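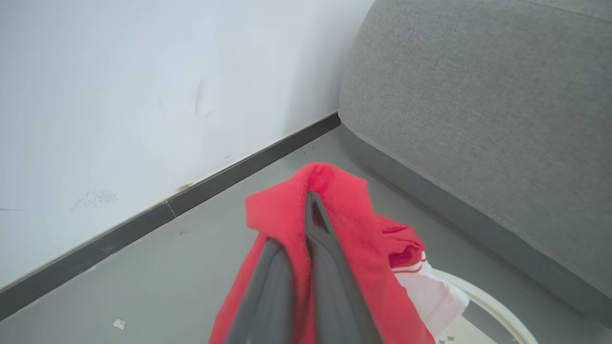 August 2022

In June I promised to write down the rules we use when we work with cloth, and two people wrote to me to ask where they are. So I sit down tonight and do it. They are not a standard. They come from our small group in Stoltow, and most of them we learned by doing the thing wrong first.

**Say what "held" means before you start.** A red cloth between two fingers can be held by a fold or by one thin edge, and on the score sheet both get the same tick. We lost a good part of June to this. Mathis Hervieu marked every lift as a success, I marked only those that arrived at the other end, and our numbers could not be compared at all. Now the rule has one sentence: the cloth leaves the pile, and it is still in the fingers when the arm stops. If it drops later, that is a different column.

**One piece at a time.** When a second piece comes along with the first, the try is a fail, even if it looks nice. I know that some colleagues are softer about this. But at home a person wants one sock, and the other one should stay where it is.

**Keep the room honest.** I mean a real sofa, a real wall with its scuffs, and the light that the room has. In the Evo tests we cleaned everything before each round, and then the results fell badly when we moved to Ifans, where the rooms were not so tidy. Since then we do not repaint and we do not wipe marks off the wall.

**Set the grip force on the weakest fabric.** It is tempting to squeeze harder when something slips. Write the limit on paper, tape it next to the controls, and let only one person change it.

**Stop after 20 tries and look at the fingertips.** Lint collects there. In one round of 106 tries we forgot, and I could not use the second half.

**Keep the failures.** We have 3,000 short recordings from Skandetgate and I am most glad of the bad ones. Please don't delete them to save space, discs are cheap.

There is still one point where Mathis and I do not agree. He wants to fold the cloth the same way before each try, so that the tries are equal. I want to drop it from the hand and accept how it falls. For now we do half and half and write down which one it was.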